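Hastberg Institute for Applied Control
Project Gallery: Prultent Manipulation Software, Tabletop Trials

The Prultent software stack is developed at the Hastberg Institute as a shared base for perception, planning and low-level control of table-mounted arms. It is maintained by the Manipulation Software Group under the direction of Kevser Aksoy and is used in teaching as well as in research. The gallery on this page presents wrist-camera views from the kitchenware trials, together with short notes on the parts of the software that each trial exercises.

The kitchenware trials were selected by the group in February as the main test setting for the current release. Household items place considerable demands on a vision system. Many of them are round and therefore offer few corners by which an orientation may be fixed. Some are transparent, and the depth estimate behind a transparent wall is often that of the table. Others are dark and low, and are easily merged with the shadow beside them. A planner that performs well on painted blocks may perform poorly on such a table, and the group considers it preferable to discover this at an early stage.

All views are taken from the camera at the wrist. Prultent does not require a fixed overhead camera, although one may be added through the configuration file. The decision to rely on the wrist view was made in order to keep calibration simple: a single transform between camera and gripper is estimated at installation and checked at the start of each working day. The disadvantage is that the fingers occupy part of every picture. A mask of the gripper is therefore computed from the joint readings and applied before segmentation.

Perception: large and partly visible objects

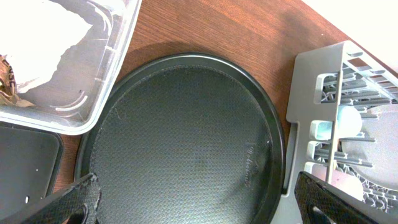
Wrist view of a round, dark gray pan on the tabletop, with a clear container and a dish rack close to its rim.

The segmentation module, Kakovden, is required to propose an outline for each object, including objects that extend beyond the field of view. For circular items the module fits an ellipse to the visible portion of the rim and reports the center with a confidence value. When the confidence falls below the threshold set by the operator, the arm is instructed to withdraw upward by 9 centimeters and to acquire a second view before any motion plan is requested.

Textured metal surfaces called for a change in the previous release. The earlier edge filter responded to fine surface patterns and divided a single item into several regions. The present filter works at two scales and accepts a boundary only where both agree. Logos and other marks pressed into a surface are ignored by the same rule.

Clearance is handled separately. Where neighboring items leave only a narrow strip of table between them, the collision map is computed at a finer resolution in that area alone. This keeps planning time within acceptable limits on the standard workstation, which has no dedicated graphics processor.

Planning: items resting on other items

The second group of trials concerns support relations. A list of objects and positions is not sufficient for planning when one item rests upon another, as the order of removal then becomes important. Prultent represents the table as a graph in which each item is linked to the surface that carries it. The graph is rebuilt after every completed motion, and the previous version is retained in the log so that the two may be compared.

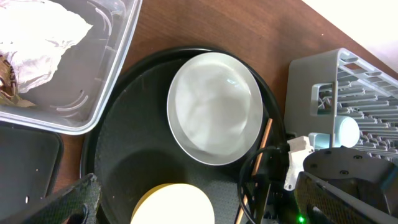 Grasp candidates for bowls are generated along the rim and ranked by three criteria: the width available to the fingers, the distance to the nearest neighboring item, and the expected tilt of the item when lifted. No more than 25 candidates are passed to the motion planner. In earlier versions the number was not limited, and the planner spent a large part of its time on grasps that differed by only a few degrees. Thin, elongated items are treated by a separate routine, which seeks a grasp near the midpoint and prefers an approach perpendicular to the long axis.

The controller runs beneath the planner and may stop a motion at any time. Contact is inferred from motor current, and a rise above the expected profile causes the arm to hold its position. The operator is then presented with the last wrist view, the active branch of the graph and the measured current on a single screen. Motion is resumed only upon confirmation. The group has chosen to retain this manual step in the current release, and requests to remove it will be considered when the contact model has been reviewed.

Logging and replay

Each trial is stored as a single record containing the wrist views, the joint readings, the object graph and all planner requests. Records can be replayed without the arm, and a planner change is accepted into the main branch only after it has been run against the stored set. Replay takes about 2 hours for the full kitchenware set and is scheduled on Tuesday evenings. Developers who need an earlier result may replay a selected portion on their own machines by means of the command-line tool supplied with the software.

The file format is described in the Prultent developer manual, section 3. Institutions that wish to contribute trial records are asked to follow the naming rules given there and to include the calibration file for the wrist camera. Records submitted without calibration can be archived but cannot be used for replay.

Inquiries concerning access to the software or to the stored records should be addressed in writing to the Manipulation Software Group.

Contact | Terms of Use | © Hastberg Institute for Applied Control. All rights reserved. | Back to top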